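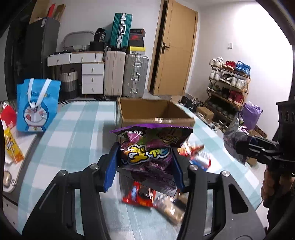
Fünfzig Kilometer am Stück: was ich beim zweiten Mal anders gemacht habe

Im Juni bin ich zum zweiten Mal die lange Runde von Wodton über Enlow und zurück gegangen. 50 Kilometer, 800 Höhenmeter, alles an einem Tag. Beim ersten Versuch vor zwei Jahren war für mich in Enlow Schluss, mit Blasen an beiden Fersen und einer Laune, für die ich mich bei Natalie inzwischen entschuldigt habe. Diesmal bin ich angekommen. Weil ein paar Leute nach der Vorbereitung gefragt haben, schreibe ich sie auf.

Training

Ich habe im März angefangen und bin jede Woche einmal länger gegangen, zuerst 15 Kilometer, dann 20, dann 30. Weiter als 40 bin ich vor dem eigentlichen Tag nicht gekommen, und das hat gereicht. Unter der Woche bin ich abends eine Stunde zügig am Kanal entlanggelaufen. Mehr war neben der Arbeit nicht drin.

Die 40 Kilometer würde ich jedem empfehlen, der sich die lange Runde vornimmt. Bis 30 merkt man von den meisten Problemen noch nichts. Bei mir fing es bei 35 an, und zwar mit den Schultern. Der Hüftgurt saß zu hoch, so dass das Gewicht die ganze Zeit oben hing. Das lässt sich in zwei Minuten beheben, wenn man es weiß.

Schuhe und Socken

Vor zwei Jahren bin ich in schweren Bergstiefeln gegangen. Die Strecke besteht zur Hälfte aus Forstweg und zu einem guten Teil aus Asphalt, dafür sind sie zu steif. Jetzt habe ich halbhohe Schuhe, eine Nummer größer als sonst. Sanne Van Acker hatte mir dazu geraten, ich wollte es erst nicht glauben. Am Nachmittag waren meine Füße so weit angeschwollen, dass die alten Schuhe sicher gedrückt hätten.

Dazu dünne Socken und ein zweites Paar zum Wechseln. Gewechselt habe ich in Enlow auf der Bank vor der Kirche. Eine kleine rote Stelle am linken Ballen habe ich dort gleich abgeklebt, daraus ist nichts geworden.

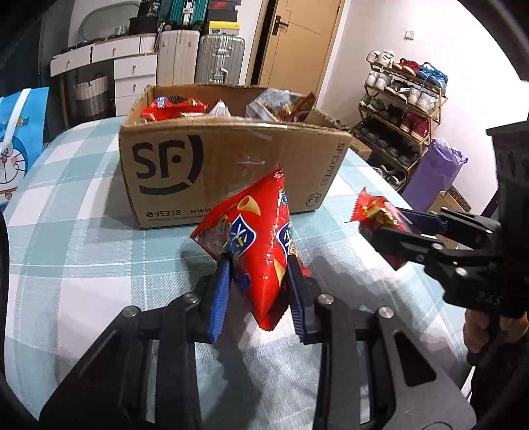

Der Start war um fünf Uhr morgens am Parkplatz unterhalb der alten Ziegelei. Wir waren zu viert: Natalie Mottram, Bhupendra Tyagi, Vivek Pandey und ich. Ausgemacht war, dass wir bis zum ersten Anstieg zusammenbleiben und danach jeder sein Tempo geht. Am Ende sind wir fast die ganze Strecke zu zweit gegangen, Vivek und Bhupendra vorne, Natalie und ich ein Stück dahinter.

Der höchste Punkt liegt auf 389 Metern. Das klingt nach wenig, aber man geht dreimal ins Tal hinunter und wieder hinauf, und der letzte Anstieg kommt nach Kilometer 41. An der Schutzhütte vor diesem Anstieg habe ich beim Pausieren den Fehler gemacht, mich hinzulegen. Zehn Minuten später waren die Oberschenkel fest. Beim nächsten Mal bleibe ich sitzen und stehe nach fünf Minuten wieder auf.

Wasser

Ich hatte zwei Liter dabei und habe zweimal nachgefüllt, am Friedhof in Enlow und am Brunnen beim Sägewerk. Der Brunnen beim Sägewerk ist auf der Karte als Trinkwasser eingetragen. Wer im Hochsommer geht, sollte mehr mitnehmen, zwischen den beiden Stellen liegen zweieinhalb Stunden und viel davon in der Sonne.

Orientierung

Der Track auf dem Telefon hat funktioniert, nur der Akku war um drei Uhr nachmittags fast leer. Vivek hatte die Papierkarte. Hinter dem Sägewerk stimmt der Track ohnehin nicht mehr: Der alte Weg am Waldrand ist zugewachsen, man muss die 300 Meter auf der Straße bleiben und dann beim Hochsitz links. Ich habe das Uliana geschickt, damit es in der Beschreibung geändert wird.
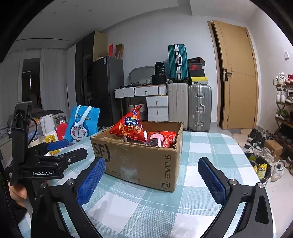 Wandergruppe Wodton

Angekommen sind wir um kurz nach halb sieben abends, Bhupendra und Vivek eine knappe halbe Stunde vor uns. Mit allen Pausen waren das dreizehneinhalb Stunden. Die reine Gehzeit habe ich nicht gestoppt, Natalie schätzt elf.

Die Tage danach waren harmloser als gedacht. Am nächsten Morgen kam ich die Treppe nur rückwärts gut hinunter, am dritten Tag war das vorbei. Das linke Knie habe ich noch eine Woche lang gespürt, vor allem beim Radfahren. Stöcke hätten auf den Abstiegen wahrscheinlich geholfen. Ich habe welche, sie standen zu Hause im Flur.

Was ich noch ändern würde: eine leichtere Jacke, die Stirnlampe zu Hause lassen, wenn es so früh hell wird, und die lange Pause schon in Enlow machen und nicht erst an der Hütte. Außerdem will ich die Runde einmal andersherum gehen. Dann hat man den steilen Anstieg gleich am Morgen und läuft die letzten Kilometer flach am Bach entlang.

Im September ist die nächste Gelegenheit. Wer vorher eine Strecke mit 30 Kilometern mitgehen möchte, kann sich bei Uliana Kushnir melden, sie sammelt die Termine. Start ist wieder an der Ziegelei, um sieben Uhr.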